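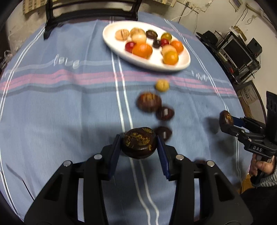 Jidbridge Press Office

Jidbridge adds Stesotex "Love" tablecloth to its Privaneo table line

Striped cloth for round tables arrives in stores in December, along with a free booklet on serving small bites at home

NICHOLAS – Jidbridge will begin selling a new printed tablecloth in December as part of Privaneo, its line of everyday goods for the kitchen and dining table. The cloth is made for Jidbridge by Stesotex and will be stocked in all 134 of the company's stores, as well as through its mail-order catalog.

The design has a pale blue ground with white pinstripes. A wide band of pink and darker blue stripes crosses it, and the word "love" is printed in white script within the stripes. The word appears more than once, so that people seated at different places around a table can each read it.

The cloth comes in three sizes. The smallest fits a round table for two, the middle size fits a standard round kitchen table, and the largest is meant for an extended dining table. All three carry the same print at the same scale. Customers who are unsure which size to order can measure across the top of the table and add the drop they want on both sides. A size chart is printed on the back of each package.

"Our customers have been asking for a cloth that looks right at breakfast and still looks right when company comes over," said a spokesperson for Jidbridge. "A lot of what was on the shelf was either very plain or made for one holiday. We wanted something people could leave on the table."

The companies worked on the cloth for nearly two years. Early versions had the lettering in dark blue, and store staff who looked at the samples said it was the first thing they saw and the only thing they remembered. The lettering was changed to white and moved into the stripes. The pinstripes were also made thinner after the first samples came back from the printer.

"The blue took the longest," a spokesperson for Stesotex said. "White plates disappear on a very light cloth and look harsh on a dark one. We kept going back and forth until a plain white plate sat well on it."

Serving booklet included

Each tablecloth will come with a short booklet, Small Things on a Plate, put together by the Privaneo kitchen in Nicholas. It covers food that can be picked up with the fingers and set out on a single plate in the middle of the table: cherry tomatoes in red, orange and yellow-green, walnut-shaped cookies, little round pastries, chestnuts and whole citrus fruit.

The booklet has eight serving ideas. Most of them need no cooking on the day. One is a mixed plate of sweet and savory items, set out in loose rows on a white oval dish, with a few pieces placed straight on the cloth beside it. Another is a plate for children, with the fruit cut and the tomatoes halved. There is also a page on how to keep glazed and powdered sweets from sticking to each other, and one on how far ahead each item can be put out.

The kitchen recommends an oval plate over a round one on a round table. It leaves more room on both sides for cups and small dishes, and it is easier to pass. The booklet suggests turning the plate at a slight angle to the seat of whoever is serving.

"People tend to buy too much for a small get-together," the Jidbridge spokesperson said. "One plate and a handful of extras will do for an afternoon. You can always go back to the kitchen."

The booklet will also be available without a purchase at the service desk in each store while supplies last.

Care

The tablecloth can be machine washed on a gentle cycle with similar colors. Jidbridge advises washing it once before first use and hanging it to dry. It can be ironed on the reverse side at medium heat. Tomato and citrus stains should be rinsed in cold water right away and treated before washing. Bleach should not be used on the printed side.

A small amount of shrinkage is to be expected in the first wash, and the sizes on the package allow for it.

Availability

The tablecloth goes on sale in December. Stores will display it in the table linen section next to the Privaneo plates and serving dishes, which are sold separately. Stores with a demonstration counter will have a table laid with the cloth through the end of the month, and shoppers are welcome to ask staff there for a booklet.

Catalog orders will be accepted from the same date. Unused cloths in their original packaging can be returned or exchanged for another size at any Jidbridge store with a receipt. Matching napkins are planned for the spring – they will use the pinstripe pattern without the lettering.

About Jidbridge

Jidbridge sells household goods for the kitchen, dining room and laundry. Its head office and test kitchen are in Nicholas. The Privaneo line includes plates, serving dishes, table linens and storage jars.

About Stesotex

Stesotex designs and prints table and kitchen textiles for retailers. Its products include tablecloths, runners, aprons and dish towels.

Media inquiries

Fabric swatches, review copies of the booklet and sample cloths can be requested from the Jidbridge Press Office in Nicholas. Please state the size needed and allow extra time for requests sent in December.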